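Chapter 5
Putting the Contents in Order

In this chapter you will learn:
how to work out what kind of issue you have once the accepted pieces are in
how to choose the opening and closing pieces
how to place poems beside stories
how to deal with long work, sequences and late changes
how to write and check a running order

Chapter 4 ended with a list of accepted work and a set of letters to the contributors. At that point the pieces are usually in the order in which they arrived, or in alphabetical order by surname. Neither is much use to a reader. This chapter is about turning the list into the contents of a magazine.

The work is sometimes called sequencing. In this book we use the plainer term "ordering", and we call the finished document the running order. The running order says which piece comes first, which comes next, and on what page each of them begins. The typesetter works from it, and so does whoever writes the contents page.

The Sarkeneo autumn issue

Most of the examples in this chapter come from one issue of Sarkeneo, a magazine of poems and short prose published twice a year in Trorano. The issue received 162 submissions. The editor, Christos Sarantis, took 13 of them: eight poems, four stories and one sequence of very short prose pieces called "Trerketti". The guidelines set a limit of 2,000 words for prose, and one of the stories ran right up to it. The printer, Lennox, needed the complete text by the second week of February.

Sarantis kept his notes, and he has let us quote from them. They are not tidy. He changed his mind about the first piece three times, and the order he sent to the typesetter differed from the one he had told the contributors to expect. We have left these changes in. You will probably make similar ones.

5.1 Reading the issue as a whole

Until now you have read each piece by itself and asked whether it was good enough to print. You now have to read them together. Set aside a morning or an evening and read every accepted piece, in any order, without stopping to mark corrections. Write one line about each when you have finished it. The line should say what happens in the piece or what it is about, and should note anything that stays in your mind afterwards: a setting, a season, a speaker, an unusual word.

When Sarantis did this he found that rain came up in six of the pieces, and that three of the four stories ended with somebody leaving a house. He had not noticed either of these things when he was choosing. The rain did not worry him, as the issue was due to be read in wet months. The leaving did. Three endings of the same kind, printed close together, would make each of the stories look weaker than it was. His note reads: "Keep the doors apart."

Look for repetition of this sort first. It may be in the subject, but it can also be in the form. Two poems in couplets may sit well side by side, or the second may seem to be a continuation of the first. Two stories told by a child will be compared with each other whether you want this or not. Titles matter as well. A contents page with "Letter Home" directly above "A Letter from Home" looks like a mistake, and one of the two should be moved.

5.2 The first piece and the last

Readers do not always begin at the beginning. Many people open a magazine in the middle, or look for a name they know. Even so, the opening piece is read more than any other, and it tells a new reader what kind of magazine this is. It should be short enough to finish in one sitting and clear enough to follow without help. It need not be the best thing in the issue. A strong but difficult poem is often better placed fourth or fifth, when the reader has settled.

The closing piece has a different job. It should leave some quiet behind it. Comic pieces can close an issue well, but a piece which depends on a twist in its final line usually cannot, as the reader is left thinking about the trick.

Sarantis first put the longest story at the front. He then swapped it for a poem about a ferry timetable, then for a second poem, and finally went back to the ferry. The long story moved to the centre of the issue and stayed there.
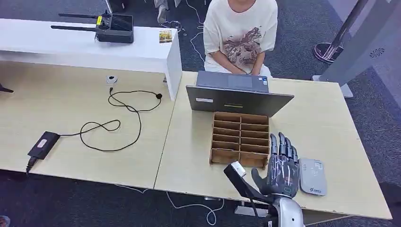

A first running order should be made quickly and treated as a draft. Some editors print every piece and lay the sheets out on the floor, which has the advantage that two poems can be seen at their real size next to each other. Others type a list of titles and move the lines up and down. Sitting at a table with an open laptop and both hands at the keyboard, as the person in the T-shirt is, suits the second method well, and the list can be saved under a new name each time it changes. Keep the old versions. Editors often return to an earlier order, or to part of one, and it is hard to rebuild from memory. Whichever method you use, put the date and a version number at the top.

5.3 Placing poems and prose

There are three common ways of arranging a mixed issue. The first is to print all the poetry in one section and all the prose in another. This is easy to follow and easy to typeset, but a reader who prefers one kind of writing may never look at the other. The second is to alternate them strictly. It looks fair, and it seldom works, as there are nearly always more poems than stories. The third is to place the stories first, spaced through the issue, and then to set the poems between them in small groups.

Sarkeneo uses the third method. In the autumn issue the four stories were placed on the list with gaps between them. The eight poems were then put into the gaps, mostly in pairs. Pairs gave Sarantis the chance to use facing pages – the left-hand and right-hand pages seen together when the magazine is open. A poem on the left and a poem on the right will be read as partners, so they should have something to say to each other. They should also be different enough to be told apart.

A poem that runs over a page needs special care. If it starts on a left-hand page, the reader sees it whole. If it starts on the right, the reader has to turn over, and may believe that the poem has ended at the foot of the page. Where a turn can't be avoided, make sure the break does not fall at the end of a stanza which sounds like an ending.

5.4 Long pieces and sequences

A long story slows an issue down. This is no fault, but it affects whatever comes next. The piece after a long story should be brief, and it helps if it differs in mood.

Sequences raise another question, which is whether to keep the parts together. "Trerketti" had parts that could each stand alone, and for one version of the running order they were scattered through the issue, one after each story. The author was asked and said no. She felt that the parts depended on being read in order, one soon after another. Sarantis put them back together, and noted that he should have asked her before he spent an evening on it. Always ask before you divide a contributor's work, even if your guidelines give you the right to do so.

5.5 Changes after the order is set

Some changes will come late. A contributor may withdraw a poem which has been accepted elsewhere, or a story may turn out to be a page longer in type than it was in the manuscript. Before you send the running order out, mark two or three short pieces that could be moved without harm to their neighbours. Mark also the places where nothing should move, such as a pair on facing pages.

Do not promise contributors a position. Tell them that their work will be in the issue, tell them when it will appear, and leave it there. If a contributor asks to be first, reply politely that the order is still being settled.

Preparation for the exercises

The exercises in the rest of this chapter use a set of accepted pieces printed in Appendix B. Read them all once before you go on. For each piece, write a single line in your notebook as described in section 5.1, and put a star beside any piece that you think could open the issue. Keep this page, as you will need it again for the contents page in Chapter 6.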